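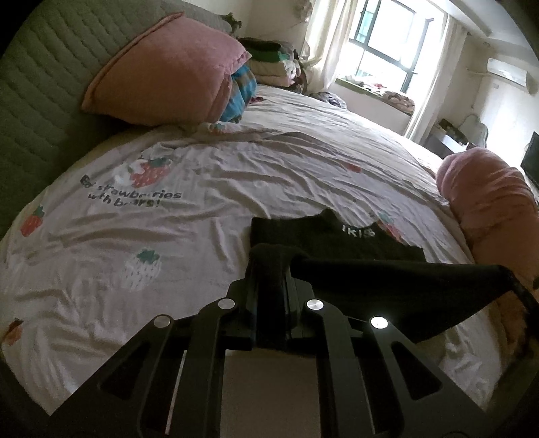
Why teach a robot to fold a shirt by hand when you could write it a program? Because the program would need to know where the shirt is, and a shirt is never in the same place twice, even when it hasn't moved.

Chapter 6
Showing the Robot What You Mean

The first five chapters dealt with objects that have the decency to keep their shape. A bracket picked up from a tray is the same bracket when you set it down. You could describe it with a drawing, a handful of numbers, and a grip point, and the arm would do the rest while you went for coffee.

Cloth has no such manners. Pinch a black T-shirt at the hem and lift, and the part in your fingers is the only part whose position you can vouch for. The remainder hangs, drags, folds under itself, or stays flat on the bed as if none of this concerned it. Writing rules for all of those cases is possible in the sense that counting sand is possible. One team at Dobson tried it for a folding cell and got as far as 1,301 rules before a sweater arrived.

The alternative is demonstration. A person does the job, the motion and the camera view are recorded together, and a learning program is left to work out what the two have to do with each other. This chapter covers the two common ways of getting that recording.

6.1 Remote control

In teleoperation, the person drives the actual robot from a distance, usually with a pair of smaller arms, a joystick, or a headset. Everything recorded is something the robot really did, so there is little argument later about whether it can reach. The price is speed. Operators on the Sernen arm needed most of a morning to get comfortable, and comfortable still looked like someone buttoning a coat in oven mitts.

6.2 Hand-held grippers

The second way removes the robot from the room. The person carries a gripper with two fingers like the ones on the arm, fitted with a camera, and goes to work wherever the work happens to be. Beds are popular. So are kitchen counters. A bedroom with a patterned duvet and bright light from a window is a harder place to see cloth than a lab bench, and it is also where people keep their laundry.

Recording goes faster this way. In the Trasta trial, which we return to in Section 6.5, the same group produced 400 usable demonstrations by teleoperation and 2,049 with the hand tool over the same stretch of October. "Usable" is doing some work in that sentence -- the trial started with 3,577 hand-tool recordings, and the missing ones are the subject of Section 6.4.

The weakness is that your wrist is better than the robot's. You will twist it in ways no arm on the market can follow, and you won't notice, having owned the wrist for years. Gelix, the software used in this chapter's exercises, flags such motions after the fact and is not gentle about it.

6.3 What makes a good demonstration

Beginners tend to perform. They move slowly and grandly, pause for effect, and regrip the cloth when the first grip was fine. The program learns all of it, pauses included. Work at the pace you'd want back. If you drop a sleeve, pick it up and carry on, and keep the recording: a learner that has only ever seen success has no idea what to do with a dropped sleeve.

Before reading further, fold one shirt using only the thumb and first finger of each hand. Write down every step. Then fold it again following your notes exactly, and keep both results for the discussion in Section 6.4.

Chapter 6 | Corrections and course requests: use the contact form | Copyright, all rights reserved | Back to top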